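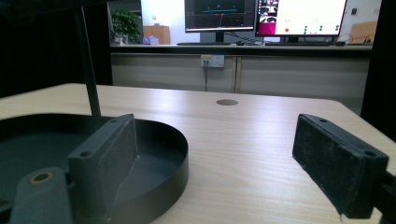 附件1：桌面近处，托盘在左侧，远处是白色柜台和两台显示器

工单编号：3313
产品：Lumside 桌面挂架（黑色，带托盘）
零件包：1224
提交人：Velimir Berisha
地点：Rurnberg，样品间
受理：Stojanovska 售后组
建单日期：22/04/2022
优先级：普通
状态：已解决，保留观察

问题概述（提交人填写）

挂架放在样品间的浅色木桌上，用来挂布制小挂件。现在有几个问题，写在一张单子里，如果需要拆开请告诉我。

一是挂件挂不住。把线圈套到横杆下面的短钉上，松手以后有时能停住，有时过一会儿自己滑下来，落到托盘里。离立杆近的那个钉和靠外端的那个钉都出现过，靠外端的更频繁。

二是横杆会晃。碰一下桌子，横杆外端要摆一阵才停。没有东西挂着的时候也晃，挂上东西更明显。

三是托盘会在桌面上挪位置。早上摆好，下午再看就偏了。桌面比较光，我怀疑跟这个有关。

四是横杆上方那块灰色薄板是斜的，不知道是装歪了还是本来就这样。

包装里的说明书只有一张折页，装配图印得很小，短钉那一处看不清。挂架是同事拆箱组装的，他已经调去别的地点，所以组装时有没有漏步骤我说不准。盒子还在，里面剩一个小自封袋，袋里有一片黑色的圆垫和一把内六角扳手。

希望尽快处理。这张桌子平时好几个人用，挂件老掉，摆好的样子保持不住。

记录一 受理回复（Stojanovska 售后组）

您好，工单已收到，四个问题放在同一张单子里处理，不用拆。

请先补充以下情况：
挂件线圈的粗细和材质，大概多长，是缝在布上的还是另外穿的。
立杆底部与托盘连接的地方，用手轻轻扭一下，有没有能感觉到的松动。
托盘底面有没有贴垫子，是整圈的还是分开的小块。
桌子本身稳不稳，四条腿有没有悬空的。
剩下的那片黑色圆垫，中间有没有孔。

最后一条麻烦优先确认。如果中间有孔，它应该装在立杆下面，不是备件。

请先不要用胶固定短钉或立杆。用过胶以后零件不好换。

记录二 提交人回复

逐条回答。

线圈是挂件出厂自带的，扁的织带，摸起来有点硬，对折以后缝在挂件顶上。长度没有量，套两根手指进去还有富余。另外有一批挂件换过细绳，那一批掉得少，但也不是完全不掉。

立杆底部能扭动一点点，幅度很小，能感觉到有个空当。往前后推的时候比往左右推明显。

托盘底面有垫子，是几小块分开的，有一块翘了边，沾了灰。

桌子是稳的，我把纸片往四条腿下面塞过，都塞不进去。桌面远端中间有一个走线用的圆孔，带棕色的盖圈，托盘没有压在上面。

圆垫中间有孔。

另外补一条：桌子后面有一排白色柜子，上面放着显示器，柜门关得重的时候不影响桌子，这个我试过。所以晃动应该不是从那边传过来的。

记录三 分析与第一步处理（Stojanovska 售后组）

谢谢，信息够用了。

有孔的圆垫漏装，可以确定。这片垫子夹在立杆底端和托盘之间，作用是把空当填满。没有它，螺钉拧到底也压不紧，表现就是您说的那种小幅度扭动。横杆是单边伸出去的，底部差一点，外端就摆得很大。

请按下面的步骤装上：

把挂件全部取下，托盘里的东西也清空。
用手扶住立杆，把托盘翻过来，底面朝上，放在软布上。
用袋里的内六角扳手松开底面中间的螺钉，不用完全取下，松到立杆能抽出即可。如果螺钉跟着出来了，放好，别滚到桌子的走线孔里。
把圆垫套在立杆底端，光的一面朝托盘。
立杆插回去，转到横杆与托盘长的方向平行的位置。
拧紧。拧到扳手开始吃力后再走一小段就停。
翻正，放回桌面，轻推横杆外端看摆动情况。

垫子翘边的那一块，先用干布擦净灰，再按回去。如果按不住，零件包里可以补一套，型号写572即可。

灰色薄板本来就是斜的，不是装歪。出厂时它与立杆之间有一个固定的小角度，请不要硬掰。只要不松动就不用处理。

挂件滑落的问题放到下一步，等横杆不晃了再看。现在两个因素叠在一起，分不清是谁造成的。

记录四 提交人回复

垫子装好了。

第一次装反了，光的一面朝上，拧紧后立杆还是能动。拆开翻个面重来，这次不动了。说明里如果能写上哪一面是光的会更好，两面的颜色一样，要用指甲刮一下才分得出来。

螺钉确实掉出来过一次，落在布上，没有丢。

横杆外端推一下，摆两三下就停了，比之前好得多。碰桌子的时候还是能看到一点点动，可以接受。

翘边的那块垫子按不回去，背胶已经干了。其他几块是好的。请寄一套572。

托盘在等垫子期间我先用一块薄的防滑布垫着，效果还行，就是从侧面看得见布边，不太好看。

滑落的问题还在。晃动少了以后，靠立杆那个钉基本不掉了，外端那个钉仍然掉。

记录五 关于短钉（Stojanovska 售后组）

572已经登记，由 Prakotbridge 仓库发出，到货后请在本单里说一声。

说一下短钉的结构，说明书上那张图确实不清楚，我们会反馈给做折页的同事。

短钉朝下，靠近末端有一圈浅槽。线圈应当落在这圈浅槽里，靠挂件自身的重量把线绷住。所以有几种情况会挂不稳：

线圈太宽。扁织带比槽宽，压不进去，只是箍在末端外面，碰一下就掉。
线圈太硬。对折处弹开成一个圆，不贴钉。
线圈太大。挂件轻的时候，一个大圈绷不紧。
挂件太轻。布料填充得少的小挂件会遇到。

您那批换过细绳的掉得少，跟第一条对得上。

建议您做一次对照：同一个挂件，先用原来的织带，再用细绳，各挂在外端那个钉上，放一段时间看结果。为了排除手法的影响，两次都请从下往上送，线圈过了末端以后稍微往下带一下，让它坐进槽里，再松手。

不要斜着套上去。斜着套的时候线圈容易只卡住一边，看起来挂上了，实际没有进槽。

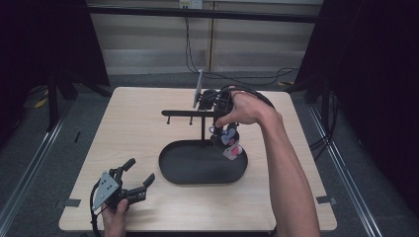

记录六 对照结果（提交人）

试过了，挑的是那个白色和粉色相间、带一块心形的软挂件。选它没有别的原因，它掉得最多。

先说位置。每次都把托盘摆在桌子中间，横杆朝左伸，人坐在桌子近的这一边。这样靠立杆的钉在右，外端的钉在左。下面说的外端都是左边那个。

原装织带，挂外端，按你们说的从下往上送，再往下带一下。松手时是挂着的。我去倒了杯水，回来的时候已经在托盘里了。又挂一次，这次撑得久一些，旁边有人放下一本册子，掉了。

原装织带，挂靠立杆的钉，没有掉。但是用手指从下面轻轻托一下，线圈马上离开钉子，说明也没有进槽，只是没有受到扰动。

细绳，打成小圈，挂外端，没有掉。放册子的动作我重复做了，没有掉。从下面轻托，线圈会跟着往上走一点，放开以后又坐回去。

细绳，打成大圈，挂外端，偶尔转向，一转向就容易滑出来。把圈收小以后没有再出现。

所以问题在线圈上，和钉子关系不大。我原来以为外端的钉坏了，把两个钉对着光看过，末端的槽是一样的，外端那个也没有磨损。

有个新的情况：挂件碰到托盘的边。心形那一块垂下来比较长，换成小圈以后整体高了一点，好了。但另外几个挂件本身就长，挂上去底部搭在托盘里，线就松了，这样也会滑。这种有没有办法？

记录七 关于挂件长度（Stojanovska 售后组）

有两个办法。

第一个，把线圈再收短。收到刚好能过钉的末端就行，不要再小，不然取的时候要硬拽，时间长了会把槽口拉毛。

第二个，把横杆调高。立杆顶部与横杆的连接处有一颗小螺钉，松开后横杆可以往上移一小段。移之前请先扶住横杆，它是单边的，螺钉一松会往下转。调好以后确认横杆是平的，外端不要往下垂。灰色薄板会跟着一起动，位置会稍有变化，不影响使用。

如果两个办法都用了，挂件底部还是搭在托盘里，那这个挂件对这款挂架来说就太长了，建议平放在托盘里，或者换个地方挂。

关于重量也说一句。两个短钉都能挂，但重的请挂在靠立杆的一侧。外端主要放轻的。两边重量差得多的时候，整个架子会往前或往外倾一点，托盘挪动也可能跟这个有关。

记录八 提交人回复

横杆调高了。螺钉一松，横杆果然转下来，好在有手扶着。调平花的时间比较多，没有参照，最后是拿桌子远端的边当水平线，蹲下来对着看的。

长的那几个里，有两个现在能悬空，另一个还是碰托盘，按你们说的平放了。

线圈全部换成细绳。原装织带剪掉以前问过采购，他们同意。剪的时候贴着缝线剪，不要剪到缝线，不然挂件顶上会开口，我剪坏了一个，后来补了几针。

572收到了。旧垫子揭下来以后底面有残胶，用橡皮擦干净再贴新的。新垫子比旧的厚一点，整套换比只换一块好，只换一块托盘会翘。你们寄一整套是对的。

防滑布撤掉了。托盘目前没有挪。

还有件事想确认：桌面是浅色木纹的，新垫子会不会留印？这张桌子不归我们部门，留了印不好交代。

记录九 关于垫印（Stojanovska 售后组）

572的垫子在一般的清漆面或贴面桌板上正常使用，不会留下擦不掉的印。长时间不动可能出现浅浅的一圈，用微湿的布擦一遍，再擦干就行。请不要用酒精，酒精可能先伤到桌面。

如果不放心，每隔一段时间把托盘抬起来换个位置。请抬，不要拖。拖动会让垫子卷边，您之前翘起来的那块很可能就是这样来的。

托盘表面是哑光的，清洁用干布，不要用带颗粒的清洁剂，擦亮以后恢复不回去。

记录十 提交人补充

观察了一段时间，情况如下。

横杆：没有再松。立杆底部每次打扫时顺手扭一下，没有空当。
外端短钉：掉过一次，查下来是有人挂的时候斜着套的，没有进槽。重新挂好后没有再掉。
靠立杆短钉：没有掉过。
托盘：没有挪。抬起来看过，桌面没有印。
灰色薄板：没有动过。

因为桌子是大家共用，我写了一张纸条放在盒子里，内容抄在下面，你们看看有没有写错的地方：

取挂件时一手扶横杆，一手把挂件往上送一点再往外拿，不要直接往下扯。
挂的时候从下往上，过了末端往下带一下。
重的靠里，轻的靠外。
挪托盘要抬起来。
发现横杆晃，先看底下的螺钉，扳手在袋子里。
别在横杆上搭线，也别挂钥匙。

最后一条是因为有人真的挂过一串钥匙，横杆当时没有坏，但是往下垂了，又重新调了一遍。

记录十一 售后确认

纸条内容没有错误。只改一处：“先看底下的螺钉”，建议写成“先取下挂件，再看底下的螺钉”，带着挂件翻托盘容易缠线。

钥匙的事请留意一下横杆连接处的小螺钉。如果拧紧以后仍然慢慢下垂，说明螺纹可能受过力，请在本单里回复，我们从零件包1224里单独寄一颗，不收费。

折页的问题已经转给负责说明书的同事，包含两点：圆垫光的一面朝托盘，需要画出来；短钉末端的浅槽需要放大图。下一版预计11月更新，旧版的折页不会收回，库存里还会有。

处理结果汇总

横杆晃动：漏装圆垫，补装后解决。
挂件滑落：原装织带过宽过硬，没有进槽，换细绳小圈后解决。
挂件搭到托盘：收短线圈，调高横杆，个别过长的改为平放。
托盘移位：底垫老化，整套更换后解决。
灰色薄板倾斜：正常，未处理。
说明书不清：已转交。

记录十二 提交人

纸条按建议改了。小螺钉拧过一次，目前横杆是平的，暂时不用寄。

采购问以后的挂件能不能直接订细绳的，我把记录五里关于线圈的几条转给他们了。

可以关单。

记录十三 Stojanovska 售后组

工单转为已解决，观察期内直接在本单回复即可重新打开，不用另建。自封袋和扳手请保留在原盒里。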